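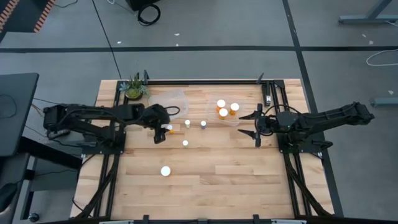 Unit 6 Handout: Sorting and Staging Containers at a Bench

Introduction to Dispensary Support, Section B
Prepared by Ximeng Shen; revised in March by Anqi Jiang

1. Scope

This unit covers the handling of closed prescription bottles between receipt and shelving. Filling, labeling and checking against the order belong to Unit 7 and are not repeated here. The reader should already know the parts of a standard amber bottle (body, neck, finish, cap) and the difference between a snap cap and a push-and-turn cap.

2. Terms used in this unit

Bench: the flat work surface on which bottles are stood during sorting.
Bin: any open-topped container with walls high enough to keep a standing bottle upright.
Tray: an open container with low walls. A tray limits sliding but does not prevent tipping.
Staging: placing bottles in a bin or tray in a known state, ready for the next step.
Stray: any cap, lid or bottle on the bench that has not been matched to a group.

The terms bin and tray are often used loosely in supplier catalogs. Ganano lists both under "organizers." In written work for this course, use the definitions given here.

3. Bench preparation

3.1 Clear the surface of paper and packing material. Film and thin bags should be removed before bottles are set down, as a bottle stood partly on film can tip when the film is pulled.

3.2 Place the receiving bin to one side, within reach of the hand that will do the placing. The center of the bench is reserved for bottles not yet sorted.

3.3 Plants, cups and personal items go on a shelf. Where this cannot be done, keep them at the back of the bench.

4. Transfer to the bin

Bottles are moved one at a time. Grip the body below the cap for lifting. A grip on the cap alone is acceptable for steadying a bottle that is already standing, but a snap cap can release under load.

The first bottle goes to a corner or against a wall of the bin. Later bottles are placed next to it, working across. Leave enough clearance that a bottle can be taken out without disturbing its neighbor. Clear walls are preferred over opaque ones — the fill level and the contents can be read without lifting anything.
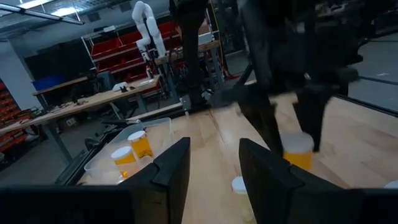

Fig. 6.2. Two capped bottles staged in a clear bin, a third still on the bench. Note the cap at the near edge.

A cap found on the bench is a stray until matched. The procedure is as follows:

a) Stop the transfer.
b) Check each bottle on the bench for a missing cap.
c) Check the bottles already in the bin.
d) If no bottle is open, set the cap aside and record it as surplus.

Do not fit a surplus cap to any bottle for storage. Caps of the same outer diameter may have different threads. The Dolach and Eson sample sets in the teaching cabinet demonstrate this: the caps look alike from above, and the Eson cap will turn on the Dolach neck without seating.

5. Mixed groups

Most sorting work involves bottles of more than one size and color. Sort in this order: contents, then body color, then height. Height is the least useful key. A short bottle standing behind a tall one can be missed altogether, and cap color gives no help where every cap is white.

Body color needs care. Amber is easily read against pale wood. Clear and pale yellow bottles are not, and a nearly empty pale bottle may be overlooked on a light bench. 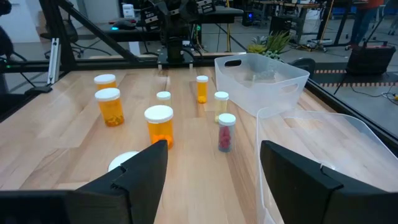
For this reason the pale bottles are brought forward before the group is divided. Strongly colored contents, such as red or bright orange tablets, draw the eye and tend to be picked first. This leaves the low-contrast bottles until last, when attention is poorest.

The fill level is read at the base with the bottle standing. It is an estimate only. A wide bottle and a slender one filled to the same height do not hold the same quantity, and no count is to be entered from a visual reading.

6. Worked case

The Tang practice set contains 306 bottles in two bins. The packing slip states 300. A student group reports the difference as six surplus bottles and closes the sheet. The report is incomplete: it does not state which contents group is over. The correct entry gives the difference for each group, then the total.

7. Exercise

Using 12 bottles from the practice set, stage one bin by the method in section 4. Have a partner remove any one bottle by the body without touching another. Record the result and hand in the sheet on Monday.

Comments (3)

rlk_pharmtech
Section 5 matches what I see at work. The pale ones get left every time. Could you add something on oval bottles? They don't stand well in a corner.

Dee M.
Is the sheet for the exercise the same one as Unit 5? The link on the course page gives me the old version.

Anqi Jiang
Dee, same sheet, new header. The old version will be accepted. Oval bottles are in Unit 8.

This site uses cookies to remember your settings. By continuing you accept our cookie policy. Accept | Manage preferences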